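Zudel Sim Tooling: Frequently Asked Questions

Last tidied in May by Hiba Bataineh. Complaints about the tidying go to the same place as all other complaints.

What is Zudel?

Zudel is the layer that sits between your task script and the simulator. You tell it what to pick up and where to put it, and it handles the planning, the grasp checks and the log files. Mostly the log files.

Do I need a real arm to use it?

No. Everything up to and including the replay viewer runs on a desktop machine with a decent graphics card. The hardware bridge is a separate package called Eltov, with its own FAQ and its own sense of humor.

Why does the planner say "no path found" when I can plainly see a path?

You are looking at the visual meshes. The planner is looking at the collision meshes, which are fatter. Turn on the collision overlay in the viewer and the path usually stops looking so plain. If it still looks fine, check your padding value. The default is 11 millimeters, which is generous on a big shelf and ridiculous in a drawer.

Can I set the padding to zero?

You can. Berwyn James did, and his arm spent an afternoon sliding through a cabinet door. Try 2 first.

What is the difference between Pulodov and Bevan?

Pulodov is the sampling planner. It is fast, and gives you a different answer each time unless you fix the seed. Bevan is the optimizer that takes Pulodov's answer and irons it. You can run Pulodov alone if you enjoy elbows. Running Bevan alone needs a starting path, and a straight line through the table does not count as one.

My grasp passes the check and the object still drops. Why?

The check looks at geometry and contact normals. It does not look at how fast you swing the arm afterward. Lower the acceleration limit on the carry segment, then look at the friction setting on the object. Imported objects come in with whatever friction the file had, and plenty of files have none.

How many retries does the grasp node make?

Two, then it gives up and writes a report. You can raise this to seven in the config. Past that the setting is ignored, a decision we made after reading some very long reports.

How do I handle tall, thin things stuck in a small base?

Grasp the base. The automatic grasp picker scores candidates by surface area and will often choose it anyway, but a long rod can drag the bounding box center up into thin air, and the picker then aims there with great confidence. Set grasp_region by hand to the part you want held. In the wrist view you want the block between the two fingers and the rod standing clear above them, and the rod has to be attached to the planning scene along with the block - otherwise Pulodov plans for the block only and the rod finds the shelf for you.

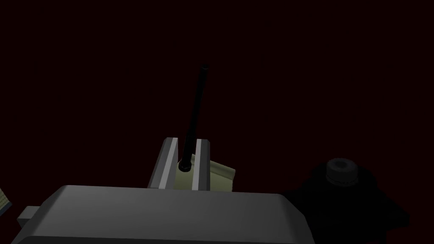

Why is my background nearly black?

No environment map is loaded. The renderer falls back to the clear color in your scene file. Planning is unaffected. If you are feeding the images to a perception model, load a proper background and add a second light before you start blaming the model.

Can I replay a failed run?

Yes, as long as logging was on. Open the run folder in the viewer and drag the time slider. The planner's rejected candidates are stored too, under a checkbox labeled "regrets". We have been asked to rename it.

Where do I report a bug?

On the tracker, with the seed, the scene file and the config attached. "It went weird" is accepted as a title but not as a description.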